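How to Descale an Electric Kettle

Posted May 28, 2021

If your kettle has white crust on the bottom or leaves flakes in your tea, it needs descaling. The crust is calcium left by hard water. These steps work for stainless steel and glass kettles. For plastic ones like the Tillow, check the booklet first and use citric acid, not vinegar.

What you need

White vinegar or citric acid powder
A measuring jug
A soft brush or sponge
A bottle for mixing, if you use powder

Step 1: Empty and rinse

Unplug the kettle and let it cool. Pour out the old water and rinse twice. Loose flakes should go down the drain now so they don't clog the spout filter later. If the filter comes out, take it out and set it in a cup of vinegar.

Step 2: Mix the solution

With vinegar, use equal parts vinegar and water, enough to cover the scale line. With citric acid, use one tablespoon of powder to 600 ml of water. I mix the powder in an old drink bottle – it dissolves faster when you can shake it, and you can see when the grains are gone. Label the bottle if you plan to keep any.

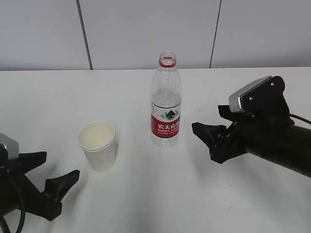 Step 3: Heat and soak

Pour the solution in, keep it below the max line, and bring it just to a boil. Switch off and unplug. Leave it for 30 minutes. Thick scale may need an hour. Open a window if you used vinegar.

Step 4: Scrub and pour out

Once it has cooled, wipe the inside with the brush. Do not use steel wool. On kettles with an open coil, such as the older Duteo models, work the brush under the coil as well. Never put the base or the cord in water.

Step 5: Boil fresh water twice

Fill with clean water, boil, and throw it out. Do this again. If you still smell vinegar, boil a third time with a spoonful of baking soda, then rinse.

How often

Once a month with hard water, every three months with soft. I last did ours in April and it was due again this week. A filter jug stretches the gap – it won't stop scale completely.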